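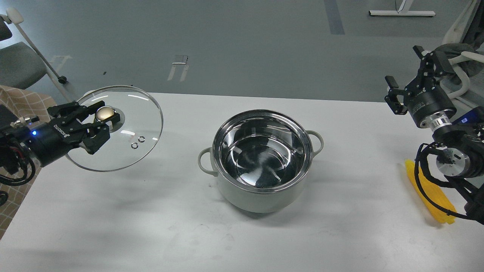
Lid held by the left gripper, head camera view. Right arm reaching in with its gripper open.

Lid placement policy fails more with the glass lid than with an opaque one. Is this an evaluation problem?

Posted by tablearm_k in Manipulation and Learning, March 3, 2023

I am trying to reproduce the Otader result on a two-arm table setup. The task is to put a lid on a pot. Training data is 1169 teleoperated episodes, of which 718 use a glass lid and the rest an opaque steel one. The policy takes the head camera and the joint positions and predicts chunks of 50 actions.

Over 50 trials per lid, the steel lid seats properly in 41 and the glass lid in 26. The glass lid has more training episodes, so I expected the reverse. Most glass failures are the same: the lid comes down too far to one side, catches on the pot rim and stays tilted. Grasping the knob is not the issue.

I score a trial as a success if the lid looks level in the last head camera picture. Should I change the scoring, the data, or both? Other objects are left on the table on purpose, as in the training set.

Flirklow_bench

Both, but do the scoring first.

A level lid in one picture is a weak test. With clear glass you see the inside of the pot through the lid, and a small tilt is easy to miss from above. Some of your 26 may be failures. We had the same trouble and changed to a contact test: after release, the gripper presses on the knob with a low fixed force and we read the change in height. A seated lid does not move. It adds a few seconds per trial and removes most of the arguing over labels.

For the failures themselves, check what the policy is using to find the edge of the lid. On a glass lid there is only the thin metal rim. Your pot has a shiny rim and a polished interior with bright streaks in it, so there are several thin bright curves close together. Mask out the lid rim in recorded episodes, run the policy offline and compare the predicted actions with the unmasked ones. If they hardly change, the policy is ignoring the lid and going on gripper position alone. That works only when the knob is always grasped at the same angle.

In our case it was ignoring the lid. Varying the grasp angle during collection helped more than adding episodes. We went from 718 to 2443 with no variation first and gained almost nothing.

mocanu_user

turn the lights down, reflections are always the problem

gantry_notes

I would not start with the lights. If the training episodes were recorded under the present lighting, changing it at test time gives you a second variable.

Two points on the numbers. With 50 trials per lid, 41 against 26 is a real gap, but you cannot rank smaller changes with that many, so do not compare checkpoints on it. Also alternate the lids within a session. If all the steel trials were run first, any drift in the camera mount ends up counted against the glass.

A wrist camera on the left arm is worth trying if the Mocanu driver supports it on your version. Mine did not until the April release.

tablearm_k

Ran the masking test on 50 stored episodes. Predicted actions barely change with the lid rim removed, so it is the grasp angle. I will add the press test and collect again with varied grasps. The steel trials were indeed all run first, so those will be repeated too.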